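Taller compartido Vustlow - Apuntes de la sesión 4
Montaje de dos brazos para tareas de cocina
Responsable de los apuntes: Marina Stamatopoulos

1. De qué partimos

El folleto de Brudeo promete «autonomía doméstica» en una tarde de montaje. Nosotros llevamos desde diciembre y seguimos con la puerta de un microondas. Conviene tenerlo presente antes de creerse cualquier vídeo de robots en la cocina, sobre todo los que tienen cortes.

La tarea elegida es el microondas de puerta con botón de apertura abajo a la derecha. Parece fácil. Hay que pulsar el botón, que pide fuerza, y luego tirar de la puerta, que pide delicadeza.

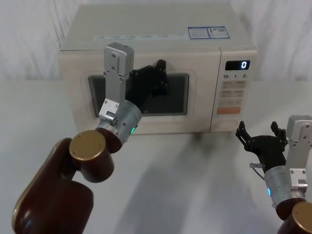 Aled Lewis defiende repartir el trabajo entre los dos brazos: el derecho pulsa, el izquierdo acompaña la puerta. Yo no lo veo tan claro. Cada brazo añade su propio error de calibración, y los dos errores no tienen por qué compensarse. De los 209 intentos anotados en el cuaderno, en muy pocos sabemos decir cuál de los dos brazos falló.

2. Rutina antes de cada intento

a) Cortar la corriente de los brazos y repasar los tornillos de las pinzas.

b) Comprobar que la mesa no se ha movido respecto a las bases. Un empujón con la cadera basta para invalidar la calibración.

c) Llevar los dos brazos a la posición de espera, con las pinzas abiertas y separadas del aparato.
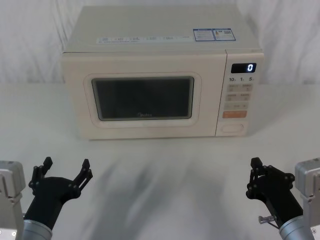

d) Lanzar la secuencia a velocidad reducida, con una persona en la parada de emergencia.

e) Anotar el resultado, también cuando sea malo. «Casi» no es un resultado.

3. La vista desde la muñeca

Spyros Alexiou sostiene que con la cámara de la muñeca sobra la de arriba. Tengo mis dudas: de cerca, la rejilla de puntos del cristal es un patrón repetido, y los patrones repetidos engañan a cualquier algoritmo de correspondencias. El borde de la puerta, con su línea rojiza, me parece mejor referencia - falta probarlo con otra luz.

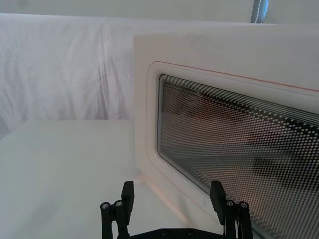
4. Para la próxima sesión

Leer el capítulo de Karagiannis sobre control de fuerza, con lápiz y con desconfianza. Traer calculado el par necesario en la muñeca para pulsar el botón. Ruxandra Jitaru guarda los registros; pedídselos a ella y no uséis las copias del ordenador común.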